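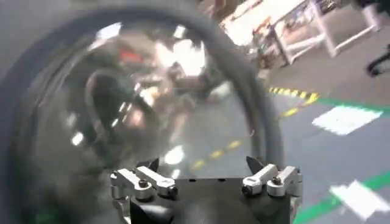
## Visit report: Stuketti plaster works, April 29, 2021

Hosted by Zerrin Erdem, production lead. Report by Iida Väisänen.

**Raw material.** Gypsum arrives in bulk and is calcined on site in a single kettle. Discharge temperature on the panel read 174 °C. Erdem said the set point is lowered in August, when the stockpile is drier.

**Mixing.** Line 2 makes Wellaton, the finishing plaster. Batch size is 200 kg with a mixing time of nine minutes. Retarder is still weighed by hand, and the log sheets I checked were complete.

**Testing.** One sample per batch goes to the lab for initial set and flow. The minimum for initial set is 40 minutes. Prisms are broken at seven days on a Russo press. I asked for the calibration certificate and was given a copy.

**Packing.** Paper sacks, valve type, palletized and wrapped. Dust extraction at the spout was weak on the left side. Erdem has a replacement fan on order from Keleck.

**Open points**

- Moisture data for the stockpile, by month
- Shelf life of Wellaton in opened sacks
- Price for part pallets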